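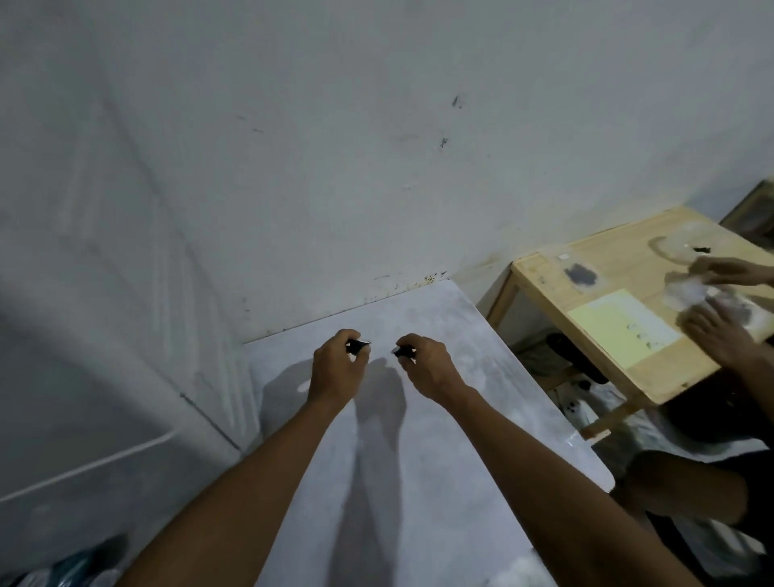

Two small black pieces, nearly tip to tip.

Grarar brings back wiper linkage rebuilds for older Pover vans

Last updated: September

I've been wanting to write this one for a while! Starting in September, Grarar is rebuilding wiper linkages for the Pover van again, both the early short-arm type and the later one with the bolt-on bracket. I'm Mitali Amarasinghe and I run the parts side here, so if you've called us in the last couple of years asking for one of these and got a sad "sorry, no stock," that was probably me.

The trouble with these linkages is the bushings. They dry out, the arms start to flop around, and before long the driver's side blade is slapping the windshield pillar on every stroke. New linkages haven't been made in years, and the used ones that come up for sale are usually as worn as the one you're taking out. So we're rebuilding yours (or swapping it for one we've already done, if you can't have the van off the road).

Each rebuild gets four new bushings, new spindles where the old ones are scored, fresh circlips and a coat of black paint. Severyn Kovalchuk does the bench work and he's picky about end play – he's sent a few back to himself already. The spindles are turned for us by Ekpo, and they match the original length and thread, so your old wiper arms will go straight back on.

The price is $86 for the short-arm type, with your old unit sent in. The bracket type costs $10 more, as there's an extra pivot to strip down. If your linkage is bent we'll call you before doing anything, and if you decide against it you only pay the return postage.

We have 46 exchange units on the shelf to start with, mostly short-arm. Bracket-type units are harder to find, so if you've got one lying in the garage please get in touch, I'd love to buy it! 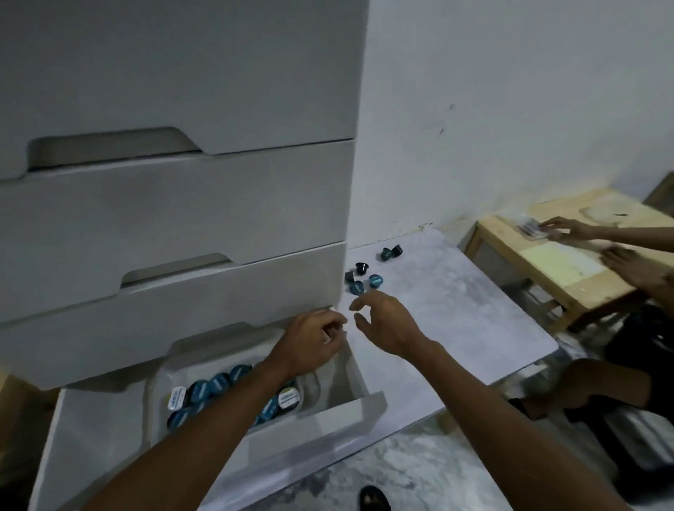 Do I need to send the wiper motor along with the linkage?
Only the linkage is needed. Please unbolt the motor and keep it, along with the small crank arm and its nut.

"I was ready to sell the van over those wipers," said Zoia Savchuk, who had one of the trial units fitted. "They park where they should now, and I can hear the radio."

Before you order, check the bracket behind the dash. If it's welded to the body you have the short-arm type, and if it comes off with two bolts you have the later one. Build year isn't much help, the factory mixed them. Still unsure? Send us a photo and Severyn will take a look.

Orders and press questions go to Jayanthi Thomas at the Grarar front desk – mornings are best, before the courier comes at noon.

Related items
Pover heater control cables, left and right
Lurkow door seals: back in stock
Windshield washer pumps for Pover and Lurkow vans
How to pack old parts for return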